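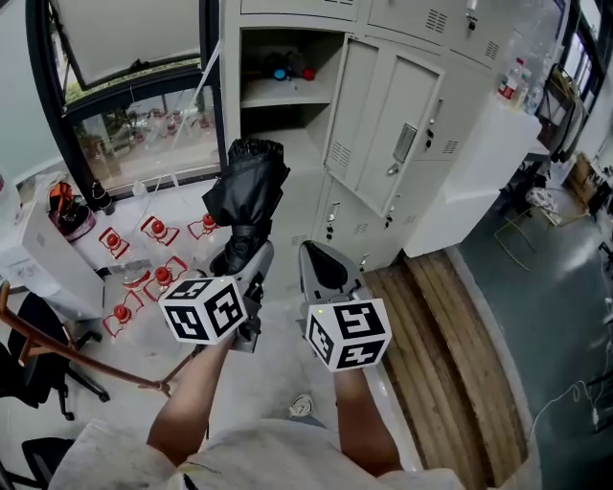 Yesenia Ayala
Science writer, Jerncombe Young Readers' Pages

Lockers, benches and flasks: how a laboratory is kept in order

A laboratory is a room where people carry out tests and measurements. It needs to be tidy for the same reason a kitchen does. Things that are used together are kept together, and things that must not get mixed up are kept apart.

The metal locker cabinet

The large off-white cabinet in the photograph is a set of metal lockers. Metal is used because it does not soak up spills and can be wiped clean. The cabinet is divided into compartments of different sizes. One at the upper left is an open shelf with small items on it. Next to it is a compartment with double doors, and these are partly open.

Look for the slots in the doors. These are called vents. A vent is an opening that lets air pass through. If a damp coat or cloth is shut in a box with no vents, the water in it has nowhere to go. The air inside becomes humid, which means full of water vapour, and mould may start to grow. With vents, the damp air moves out and drier air moves in.

The smaller doors lower down have keyholes. A simple locker lock works by turning a flat piece of metal called a cam. When the key turns, the cam swings behind the edge of the frame and the door cannot be pulled open. When the key turns back, the cam swings clear.

The bags

A thin bag, such as the crumpled black one, takes up very little room if it is folded. Left crumpled, it traps air between its folds and takes up much more. You can test this at home. Crumple a clean carrier bag and put it in a small box. Then flatten it, fold it into a strip, fold the strip into a square, and put it back. The amount of material has not changed. Only the air has gone.

Never put a bag over your head or face, or anyone else's, and keep bags away from babies and pets.

The flasks

On the bench under the window are six glass flasks with red caps. Each one is in a red wire stand. A flask is a container for liquids. Glass is a good material for this job. It is see-through, it does not react with most liquids, and it can be washed and used again.

Glass also breaks. A stand holds a flask in one position so that a small knock is less likely to tip it over. A cap keeps dust out and slows evaporation. Evaporation is what happens when a liquid turns into a gas and drifts off into the air.

You can measure evaporation. Pour 225 millilitres of water into each of two identical jars. Put the lid on one and leave the other open. Stand both on the same shelf for 16 days, then pour each back into a measuring jug and write down the two volumes. The open jar should have lost more.

The floor

The floor has two surfaces. One part has a wooden surface with dark plank stripes. The other part is dark green epoxy. Epoxy is a type of resin. It is poured or spread as a liquid and then sets hard, with no gaps for dirt to collect in. This makes it easy to mop.

Cables on a floor are a trip hazard. Before you pick up a cable, ask an adult to check whether it is plugged in. It can then be coiled in loops and hung on a hook. Do not bend it sharply, as this can damage the wires inside.

Sorting your own shelf

1. Take everything off the shelf.
2. Make one pile for things you use every day and one for things you use less often.
3. Put heavy things on the lowest level.
4. Put the everyday pile where you can reach it without climbing.
5. Write a label for each box and stick it on the side that faces you.

Words to know

Cam: a flat piece of metal that turns inside a lock.
Epoxy: a resin that sets hard.
Humid: containing a lot of water vapour.
Vent: an opening that lets air through.

Checked for the Young Readers' Pages by Tülin Gökçe. Next in November: why bottles have screw tops.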